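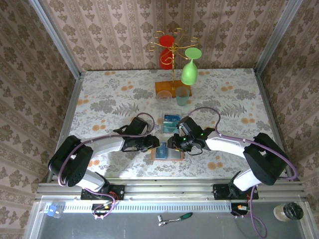
무늬 벽지 이음매가 아래로 갈수록 어긋납니다

방 한쪽 벽에 세로 띠무늬와 꽃무늬가 반복되는 부직포 벽지를 직접 시공하는 중입니다. 첫 폭은 다림추로 수직을 잡았고, 두 번째 폭까지는 무늬가 맞았습니다. 세 번째 폭부터 위쪽은 맞는데 바닥 쪽에서 8mm 정도 어긋납니다. 네 번째 폭은 더 심해서 중단했습니다.

조건은 다음과 같습니다.
- 벽지: Haque 부직포, 라벨에 무늬 반복 간격과 하프 드롭 기호 표시 있음
- 풀: Trollavik 분말풀, 벽면에 직접 도포
- 바탕: 석고보드 위 퍼티, 프라이머 1회
- 롤: 총 네 롤. 세 번째 폭부터 새 롤을 개봉했음

질문은 두 가지입니다. 첫째, 세 번째 폭을 떼어서 다시 붙일 수 있는지. 둘째, 모서리를 돌아갈 때 무늬를 어디까지 맞춰야 하는지. 벽 모서리가 수직이 아닌 것 같습니다.

답변 1 (채택됨)

위에서 맞고 아래에서 어긋나는 경우 원인은 대체로 셋 중 하나입니다. 폭 자체가 기울었거나, 롤마다 인쇄 길이가 다르거나, 붙이면서 벽지가 늘어난 경우입니다. 구분은 어긋난 방향으로 합니다.

좌우로 벌어지거나 겹친다면 기울기 문제입니다. 세 번째 폭의 바깥쪽 변에 수직선을 다시 내려 보십시오. 앞 폭의 가장자리만 기준으로 계속 붙이면 오차가 누적됩니다. 두세 폭마다 수직을 새로 확인하는 것이 정석입니다.

상하로만 어긋난다면 롤 차이를 먼저 의심합니다. 라벨의 생산 로트 번호를 비교하십시오. 로트가 다르면 무늬 반복 길이에 미세한 차이가 있을 수 있고, 반복이 여러 번 쌓이면 바닥에서 눈에 띕니다. 남은 롤을 바닥에 나란히 펼쳐 천장 높이만큼 무늬를 대조하면 바로 확인됩니다. 로트가 다른 것으로 판명되면 재단하지 않은 롤은 판매처에서 교환하십시오. 이미 재단한 롤은 교환이 안 되는 곳이 많습니다.

교환이 불가능하면 오차를 나누는 방법을 씁니다. 천장이 아니라 눈높이에서 무늬를 맞추고 위아래로 롤러 작업을 합니다. 8mm가 위아래로 분산되고, 아래쪽은 가구나 걸레받이에 가려집니다.

재시공 여부: 부직포는 풀이 굳기 전이면 통째로 떼어 다시 붙일 수 있습니다. 위쪽 모서리를 잡고 벽면과 평행에 가깝게 천천히 당깁니다. 이미 굳었다면 떼면서 표면층이 분리될 수 있으니 그 폭은 버린다고 보고 새로 재단하십시오. 뗀 자리의 풀은 미지근한 물과 스펀지로 닦고 건조한 뒤 다시 도포합니다.

모서리: 안쪽 모서리에서는 한 폭을 그대로 접어 돌리지 않습니다. 마지막 폭에서 모서리까지의 거리를 위, 중간, 아래에서 재고, 가장 큰 값에 10mm를 더해 세로로 재단합니다. 나머지 조각은 옆벽에 새 수직선을 내린 다음 그 선에 맞춰 붙이고, 모서리에서 겹친 부분은 겹쳐 자르기로 처리합니다. 모서리가 기울어 있으면 무늬 일부가 잘려 나가는데 이 손실은 감수해야 합니다. 세로 띠무늬는 벽의 기울기가 그대로 드러나므로 띠가 모서리에 정확히 걸리지 않도록 첫 폭의 시작 위치를 조정하는 편이 낫습니다.

답변 2

하프 드롭이면 옆 폭이 반복 간격의 절반만큼 내려가서 맞습니다. 같은 높이로 재단하면 재단 여유가 모자랍니다. 홀수 폭과 짝수 폭을 따로 재단해서 번호를 적어 두세요. 다만 질문하신 증상은 위쪽이 맞는다고 하니 이 문제는 아닐 가능성이 높습니다.

풀 농도도 확인하세요. 저는 같은 풀을 너무 묽게 타서 이음매가 벌어진 적이 있습니다. 포장에 적힌 배합표에서 부직포 항목을 따라야 하고 일반 종이벽지 항목과는 물 양이 다릅니다.

답변 3

그냥 사람 부르세요. 무늬 벽지는 초보가 하면 자재비가 더 나옵니다. 저는 Pestdale 자재상에서 소개받았습니다.

질문자 추가 (2025년 8월 28일)

로트 번호가 달랐습니다. 앞의 두 롤은 끝자리가 911이고 나머지는 아니었습니다. 개봉하지 않은 한 롤은 교환 접수했고, 세 번째와 네 번째 폭은 떼었습니다. 눈높이 기준으로 다시 붙일 예정입니다.

댓글

- 로트 확인은 개봉 전에 해야 합니다. 주문할 때 동일 로트로 요청하면 맞춰 주는 곳도 있습니다.
- 겹쳐 자르기 할 때 칼날은 한 폭마다 바꾸세요. 무딘 날이면 젖은 벽지가 뜯깁니다.
- 답변 1에 질문 있습니다. 바깥쪽 모서리도 같은 방식인가요?
- 윗분, 바깥쪽은 여유를 더 줍니다. 25mm 이상 돌린 다음 새 수직선부터 시작하세요. 모서리 바로 위에서 자르면 이음매가 들뜹니다.
- 답변 3은 답변이 아닌 것 같은데요.

문의: 게시판 운영팀 | © Fallville 집수리 문답 | 맨 위로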